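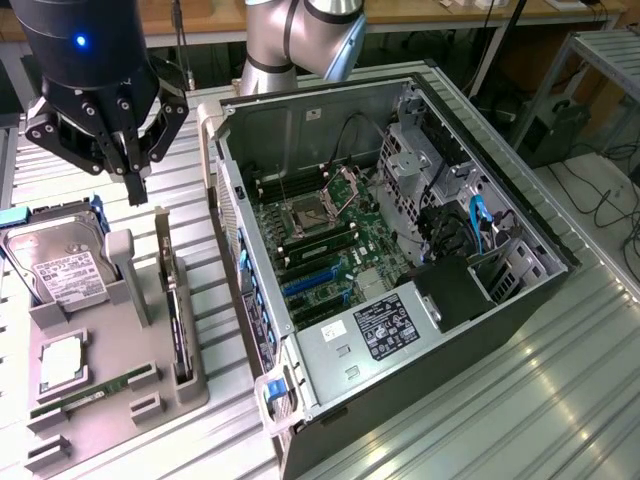 Khoo wrote that anyone leaving a socket open with the bracket up deserves bent pins, and could we please shut the thing before Monday.

> Two sticks of memory in, no processor. Is the Ivton tower worth saving?

Worth is a strong word, but yes. It lies flat, side panel off, and the blue slot clips haven't snapped yet – a first for an Atden donation.

Order of work:

1. Expansion card: pull it straight up, no rocking.

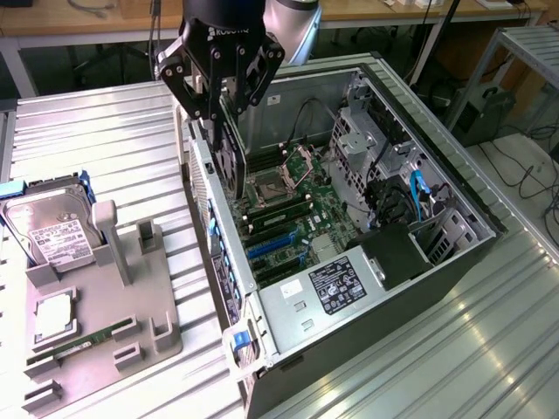 2. Drive cage: unplug the blue SATA cable at both ends. Allow 7 minutes, 3 of them swearing.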